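Preguntas frecuentes sobre la gala de los Premios Calado (y sobre si hay que creerse algo)

Cada noviembre nos llegan los mismos correos sobre la gala. Contestamos en bloque los que se repiten. Si venís buscando entusiasmo, la web oficial tiene de sobra.

¿Quién vota en los Premios Calado?
Según la organización, 2.174 profesionales del espectáculo. Hemos pedido la lista tres años seguidos y tres años seguidos nos han mandado el mismo PDF con el reglamento, que no la incluye. Lo que sí figura en el anexo es que la última votación se cerró con 619 papeletas válidas. Que cada cual haga la división.

¿Es verdad que los ganadores se saben antes?
No tenemos pruebas de eso. Tenemos, eso sí, una nota de prensa que entró en nuestro buzón a las siete de la tarde felicitando al mejor espectáculo de humor, cuando el sobre se abrió pasadas las diez. La productora Rararico dijo que prepara una nota por cada nominado. Es una práctica normal. También dijo que no podía enseñarnos las otras cuatro.

¿Los chistes del presentador son improvisados?
Casi nunca. Una gala con tres horas de emisión lleva guion, teleprónter y alguien con auriculares pendiente del reloj. El famoso desliz de Duarte Bragança en la última edición, cuando se «salió del papel» para meterse con el patrocinador, duró exactamente lo que faltaba para la publicidad, y el realizador ya tenía preparado el plano del patrocinador riéndose. Puede que fuera casualidad. Bragança sostiene en todas las entrevistas que nadie lo sabía.

¿Y por qué hubo polémica entonces?
Por el otro chiste, el del actor que había fingido un accidente para retrasar un rodaje. Media sala se rio y la otra media miró a ver quién se reía. Al día siguiente hubo un comunicado de disculpa que no mencionaba ni el chiste ni al actor. Nos parece que la polémica le vino bien a todo el mundo menos al actor, al que siguen sin contratar.

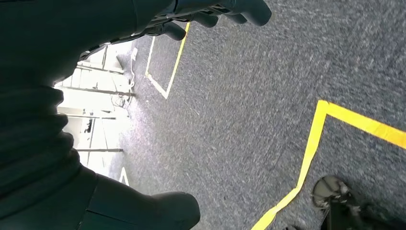
¿Cuánto cuesta una entrada y qué incluye?
Las de público general salen a 9 euros más gastos de gestión, y los gastos de gestión no aparecen hasta la última pantalla. Incluyen un asiento en el segundo anfiteatro, detrás de una columna si se compra tarde, y el derecho a aplaudir cuando se enciende el cartel. No incluyen el cóctel, ni la alfombra, ni hacerse fotos con nadie. Del escenario, desde allí arriba, se distinguen bultos: un presentador con esmoquin se ve como un bulto más, y los gestos de las manos, tan importantes en un monólogo, hay que suponerlos. Las pantallas laterales ayudan, aunque para mirar una pantalla ya tenemos una en casa y el sofá no lleva gastos de gestión.

¿El público es real?
El del anfiteatro, sí. En platea hay invitados, nominados, acompañantes y un número sin aclarar de figurantes que ocupan las butacas cuando alguien va al baño. La agencia Sasik publica la oferta todos los años: ropa de fiesta propia, bocadillo y prohibido hablar con los famosos. El aforo oficial es de 2.000 personas.

¿Se puede ver en directo desde casa?
Por el canal de Gulthorpe, con suscripción. «En directo» hay que cogerlo con pinzas: la emisión va con retardo, oficialmente por motivos técnicos. El año pasado los asistentes contaron en redes un abucheo al premio de honor que en la tele sonó a ovación. La cadena nos respondió que los micrófonos de sala estaban «orientados al escenario».

¿Sirve de algo ganar uno?
Depende de a quién se pregunte. Las salas ponen el premio en el cartel y suben un poco la entrada. Los cómicos con los que hemos hablado dicen que les llaman más durante unas semanas, sobre todo para actuar gratis. No conocemos ningún estudio serio, y el que encargó la propia organización concluye que los premios son muy importantes.

¿Por qué seguís cubriendo la gala si os parece todo mal?
No nos parece todo mal. El número musical de apertura suele estar bien ensayado, y el premio a mejor texto ha acertado más veces de las que esperábamos. Además nos la ponen en la agenda y hay que llenar la sección. Las acreditaciones nos las siguen dando, de momento en el anfiteatro.

¿Cómo mando una corrección?
Al correo de la redacción, con el enlace y la frase que está mal. Si venís de parte de una productora, decidlo en la primera línea. Publicamos las rectificaciones en esta misma página, junto a la respuesta que corresponda.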